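Adum Dish Survey: README

Responses to a household questionnaire on dishwashing habits, cleaned up and put into one table. Please read the notes on quality before you quote anything from it. I would not build a headline on this data, and I compiled it.

What is in it

The main file, answers.csv, has 1,706 rows, one per household. There are 22 columns. Most are multiple choice, a few are free text, and one (water_cost) is a number people were asked to copy from a bill. Judging by how many round numbers came back, plenty of them guessed.

The answers come from two towns, Itar and Zernberg. The Zernberg forms were handed out with a utility mailing, so renters whose landlord pays the water are badly underrepresented. Itar used a web form that let the same person submit twice. I removed 264 rows that looked like repeats. Some were probably neighbors with dull habits.

Self-reporting

Treat prerinse with suspicion. People say they scrape and load. The free text then describes a full wash under the tap before the machine is even opened. Where the two disagree I left both alone, and you should decide which one you believe.

The loads_per_week column has the opposite problem. It looks tidy, but the question never said whether a half-full machine counts as a load.
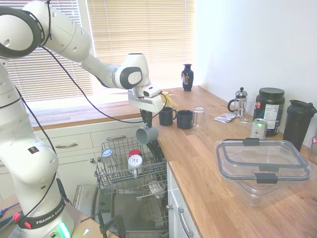 Mug held upside down over the dishwasher rack.

The rack_position column covers mugs and glasses only. Plates were dropped after the pilot in October, when the wording confused nearly everyone. An earlier version of this file claimed that careful loading saves water. The survey can't show that, and the claim has been taken out.

Missing values

Blank means skipped. The code 19 means "does not apply" and should never be averaged, though at least one person has done it. In the Tavares recoding of the file, blanks were filled with the most common answer. Don't use that version.

License and changes

Free to reuse with credit. Corrections are welcome if they come with the row number. Requests to add a "green household" score will be closed without a reply.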